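Siriwardena extends garment repair service to quilted outerwear

Oltden, Sun 1 August — Siriwardena, the textile repair and re-proofing firm, has extended its postal service to quilted and padded jackets. The service previously covered flat-woven coats only.

Work will be carried out at the firm's Rirnia workshop, where 17 new bench positions have been fitted. Capacity is 1,000 garments a month. A trial completed earlier this year handled 1,879 items, of which 159 were returned unrepaired owing to fabric failure along the seams.

Accepted repairs include snap replacement, seam closure, relining of collars and patching of nylon shells. Fill is topped up by weight — down and synthetic fill are not mixed.

"Snaps are the most common fault we log," said Janaka Khondokar, technical manager. "The shell tears when the snap is pulled at an angle."
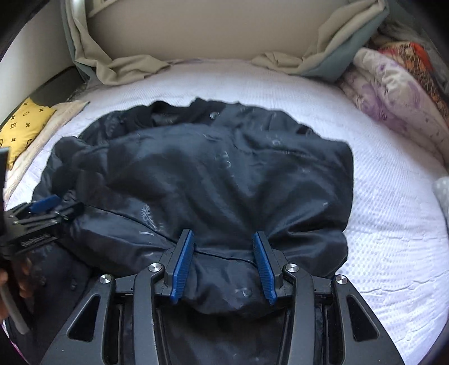 Garments should be cleaned before posting and packed without compression. Turnaround is nine working days. Collection points in Imilska will open in September.

Press contact: Tirta Entili, Siriwardena, Oltden.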